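Writing Product Copy for the Web
Session 2: The gift guide and why it rambles
Handout, February 28, 2023

Hello again everyone! Last time we got as far as category pages, and I promised we'd move on to gift guides, so dig out the Pukeck printout if you still have it (I've put spares by the door). It's 2,318 words long and mentions a price for the first time somewhere on the last page, poor thing.

My main grumble with it is the opening. We get a paragraph on how hard it is to buy for people, then another one saying the same with more adjectives, and by then I've wandered off to make tea.

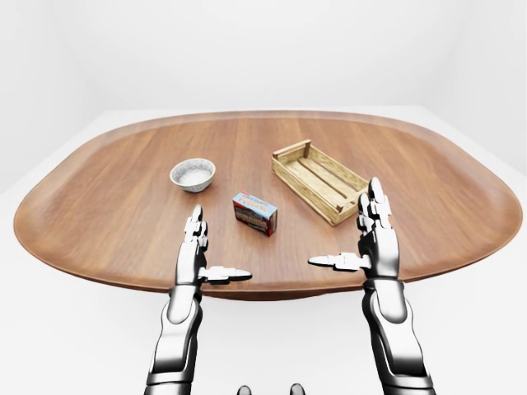 So, your first job is to find the sentence where the guide really begins. Put a pencil line above it and read only what's below. Does anything go missing? When I tried this with the October group they cut 12 lines and then spent ages arguing about whether to put one back!

Who is it for?

A shopper usually arrives with a person in mind and a budget. Indesley sorts its guide by recipient, Vuorinen sorts by price, and Clallus does a bit of both (I find that one a muddle, but Joonas Keskinen, who's taking next week's session, loves it, so do ask him).
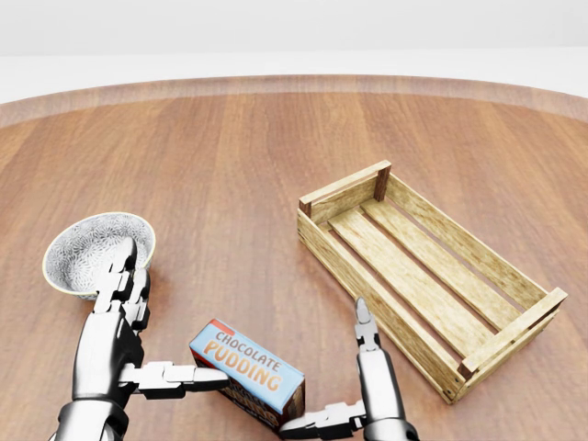
Specific words sell, and vague ones just sit there. "A lovely bowl for any home" could be any bowl in any shop. Try "white inside, with fine grey leafy markings and a thin creamy band at the rim" and the shopper can already tell whether Auntie would like it, which saves you a return as well. Please don't promise what you haven't checked, though. If the supplier's sheet doesn't say dishwasher safe, leave it out, however much nicer the sentence sounds with it in.
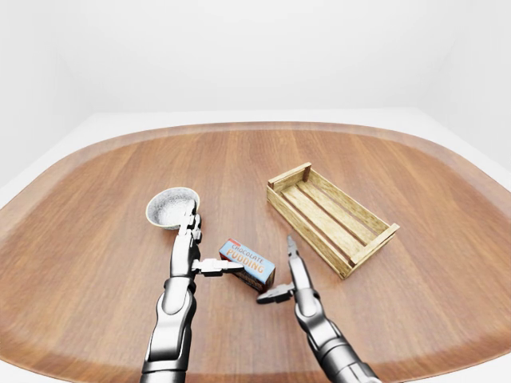

For next time

Write two entries for a gift guide, both for the same product, one aimed at a friend's new house and one at a colleague who's leaving. Keep them short, around 60 words if you can manage it. Bring paper copies, please, as the projector is still playing up.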